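Prernby Folds
A data card for the bedroom laundry set

Prernby Folds is a collection of short clips about the most ordinary job in the house: getting clean laundry off the bed and into a drawer. We love this stuff! Beds are where folding really happens in most homes we know, and the covers underneath are often far louder than the clothes on top.

What's in it

The current release has 1,546 clips, with 200 held back for testing. The goal for the next release is 3,000. Each clip covers one item, from the first touch to the moment it is put down. Items are grouped by how they behave in the hand:

- soft knits and fleece
- flat cottons (pillowcases, tea towels, T-shirts)
- small things that come in pairs
- unsorted – anything we argued over

Plain dark items on printed bedding turned out to be our favorite group. A gray knit has hardly any pattern of its own, so its outline and its creases do all the work, while the cover under it is busy with flowers and stripes.

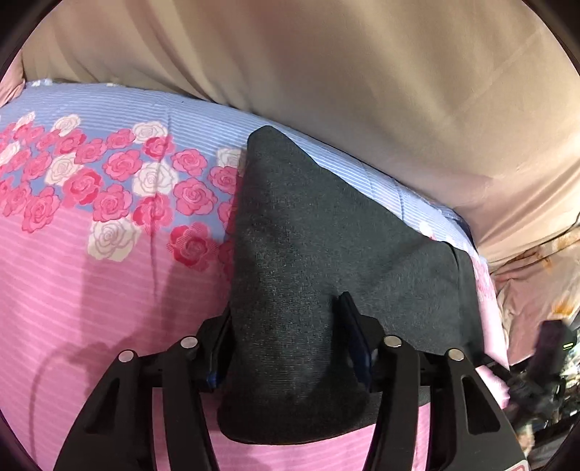 Soft knits: dark gray fabric lifted to a peak over a rose-print cover with pink and lavender-blue stripes.

Labels

Every clip has 2 label files. The first names the item and the surface under it. The second marks the fold stages: lift, lay, fold, smooth, stack. If a labeler couldn't tell what an item was, it is tagged "soft item, unknown" and left that way. Please don't fix these in bulk – a folded cloth and a flat pouch can look very much alike, and we want that doubt kept in the data.

Known gaps

Winter bedding is thin on the ground, and there are no fitted sheets at all (we're working up the courage). White on white is also rare. Stage marks in the folder called kanier were done before we split "fold" from "smooth", so treat those two as one there.

Credits

Collected by Saodah Sitompul, labeled by Rohani Wibisono. Corrections are very welcome, especially for the unsorted group. Send the clip name and the label you'd use instead, and we'll add it to the August update.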